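Laltel Motion Suite
Planning and control software for two-armed robots with multi-finger hands

Products / Software / Motion and Manipulation

Overview

Laltel Motion Suite plans, checks and runs the movements of two robot arms that share one work surface. It is supplied by Inmont to research laboratories, universities and industrial development groups that already own their hardware and need a dependable software layer between the task and the motor drives.

The suite treats both arms and both hands as a single system. A grasp made by the left hand is taken into account when the right arm is planned, and the reverse also applies. Operators do not have to write separate programs for each side and then adjust the timing by hand.

Release 9 is the current version. It is dated 8 September 2024 and replaces all earlier releases for new licenses.

What is included

Planner. Computes paths for both arms, including the volume taken up by the forearms, wrist rings and any external cables. Cables may be entered as flexible zones, with a separate clearance value for each arm.

Grasp Library. Holds 216 stored grasps for common shapes such as cylinders, flanged parts, boxes, rings and handles. Each entry contains finger positions, approach direction and a recommended closing force. Users may edit any entry or add their own.

Huttunen Perception Module. Estimates the position and tilt of parts on a flat surface from a head-mounted camera. The module includes a shadow filter for work areas lit from above, where the arm itself often darkens part of the table. The filter is on by default and can be set separately for each work area.

Controller. Runs on a dedicated computer and sends commands to the arms and hands at a fixed rate. If the controller loses contact with the planner, both arms come to a controlled stop and the hands keep their last grip command.

Session Recorder. Stores camera images, joint positions and planner decisions on one shared clock. Recordings can be replayed step by step in the viewer or exported for use in training and evaluation.

How the planner works

The planner receives a task as a short list of goals, for example "hold the flanged part on the left, bring the cylinder to it on the right." It selects grasps from the library, checks that each one can be reached and then searches for paths that keep the required distance between the arms.

Where more than one solution exists, the planner prefers the one that leaves the greater clearance at the wrists. This preference was set by Onni Rautiainen, who leads planner development at Inmont, after a long series of trials at the Sesetberg test site. It may be changed in the settings file, although users are advised to run the standard test routine again after doing so.

Parts held just above the surface receive special treatment. The planner assigns them a low travel speed until they have risen past a set height, which defaults to 81 millimeters. The value applies to each hand separately.

Requirements

-- A 64-bit computer running a supported Linux release
-- A second computer reserved for the controller
-- Wired network connection between the two computers
-- One color camera with a fixed mounting on the head or above the work area
-- Joint position feedback from both arms and all powered finger joints

Graphics acceleration is required for the perception module only. Sites that supply part positions from their own system may run the suite without it.

Setting up a first two-handed task

The following procedure is intended for trained staff. Emergency stops must be tested before the arms are powered.

1. Enter the table as a flat surface, including the height and the shape of its corners. Add the walls on every side that either arm can reach.

2. Run the camera alignment routine. The result is stored with the work area and does not need to be repeated unless the camera or the table is moved.

3. Register each part. A simple outline is enough for most work. Openings in the top face should be entered where a finger or another part may go into them.

4. Assign a grasp to each hand. Start with one part per hand and keep the two well apart on the table, so that each grip can be judged without the arms crossing. In the starting position used at Sesetberg, the left hand holds a black flanged part close to the robot and the right hand holds a short white cylinder near the back of the table.
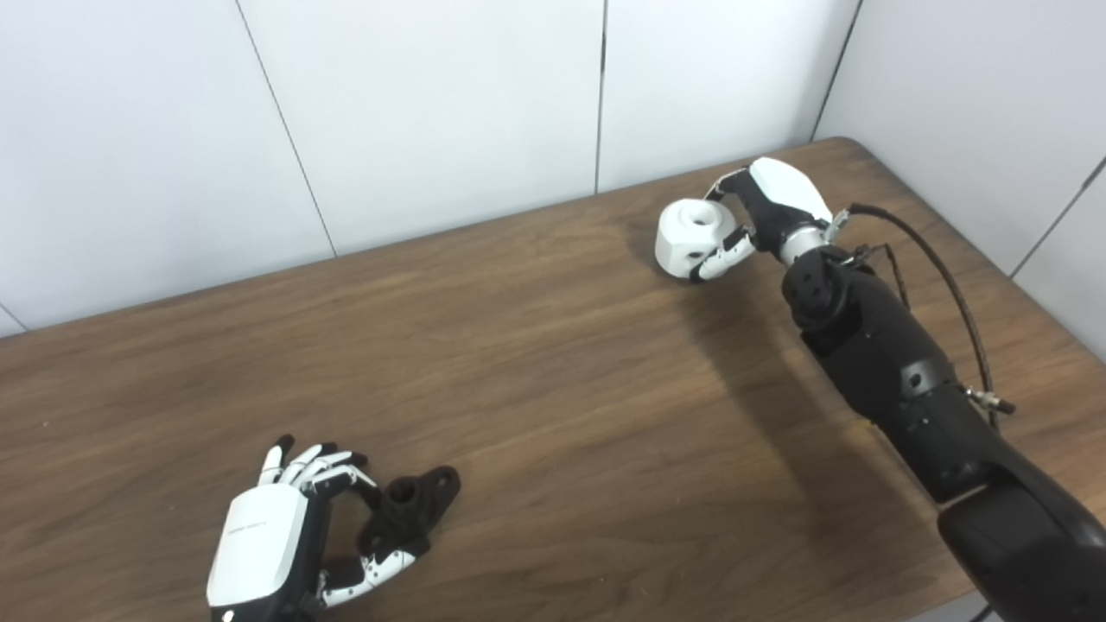

5. Preview the combined path in the viewer. Cable zones are shown in orange, and any point where the clearance falls below the set limit is marked along the path.

6. Run the task at reduced speed with the recorder on. Raise the speed only after the recording has been reviewed.

Licensing and support

A standard license covers 2 robots at one site. It includes all modules listed on this page, access to updates within the current release and written support in English. Academic licenses carry the same functions and may not be used for paid production work.

Technical questions about installation are handled by the support desk. Questions about new hand models should be directed to Eero Manninen, who is responsible for hardware integration. Please include the joint limits of the hand, the communication method and a drawing of the mounting surface. Requests received without joint limits cannot be scheduled.

Training

Inmont offers an introductory course at Sesetberg each February, with places for operators and software developers. The course covers work area setup, grasp editing and review of recorded sessions. On-site courses are available to license holders by separate agreement.

Related products

Laltel Viewer (stand-alone)
Huttunen Perception Module (single license)
Grasp Library extension for narrow parts

Prices are provided on written request. Specifications may change between releases; the release notes supplied with each license take precedence over this page.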